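4.2 Loss of fingertip tracking during household collection

The most serious fault in the Dultcombe sessions concerned the recorded opening of the hand-held gripper. In 4 of the sessions, the logged width stayed at its last value while the operator continued to open and close the fingers. The recorder raised no warning, and the affected episodes passed the automatic checks. They were found only when policies trained on the Majumder set closed early and pushed objects aside before contact.

Uwe Kohlhase traced the fault to the width estimator, which held its previous output whenever one fingertip could not be located. Patterned bedding made this more frequent. Figure 3 shows the gripper open above a bed with a floral sheet, a steel tray of small items, a milk carton and a bag of chopped greens.
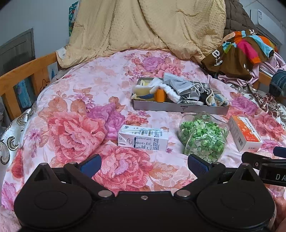 Figure 3. Hand-held gripper during collection on a bed surface.

A held value is difficult to separate from a true pause in finger motion. We therefore changed the estimator to write an explicit missing value, and the Zava recorder now stops an episode after 2 seconds without a valid reading. Episodes recorded under the earlier version were withdrawn from training.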